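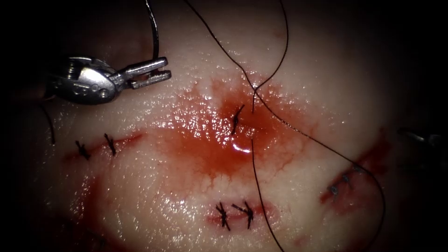 Irnata Opens Evening Recovery Clinic in Poduval

PODUVAL – Irnata will open an evening clinic for surgical aftercare at its Tarider Street building in September. The clinic will see patients who have gone home after an operation and need a wound check, a dressing change, or stitches taken out.

Doors open at 5 p.m. and the last visit of the day starts at 8:30 p.m. Saturday hours will be added if demand is high enough. Patients do not need a new referral if their discharge papers list a follow-up visit.

Irnata now books all follow-up care during the day, at the same desks that handle new patients. Many people who have returned to work ask for a later time and are placed on a waiting list. The evening clinic is set up to handle 3000 visits in its first year and will be staffed by 19 nurses working in shifts.
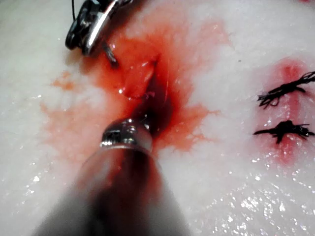 Patients who tested the booking system this spring asked for shorter forms and a phone line that stays open as late as the clinic does. One of them wrote that taking half a day off for a ten-minute dressing change had cost her more than the parking and the bandages together, and that she would gladly come after dinner. The phone line will now stay open until 9 p.m.

Appointment reminders will be sent through Trirnano, the text message service Irnata already uses for lab results. Patients signed up for Trirnano do not need to register again.

Parking behind the building is free after 5 p.m. The side entrance on Tarider Street has a ramp and will remain unlocked during clinic hours.

Booking opens one month before the first clinic day, by phone or at the front desk.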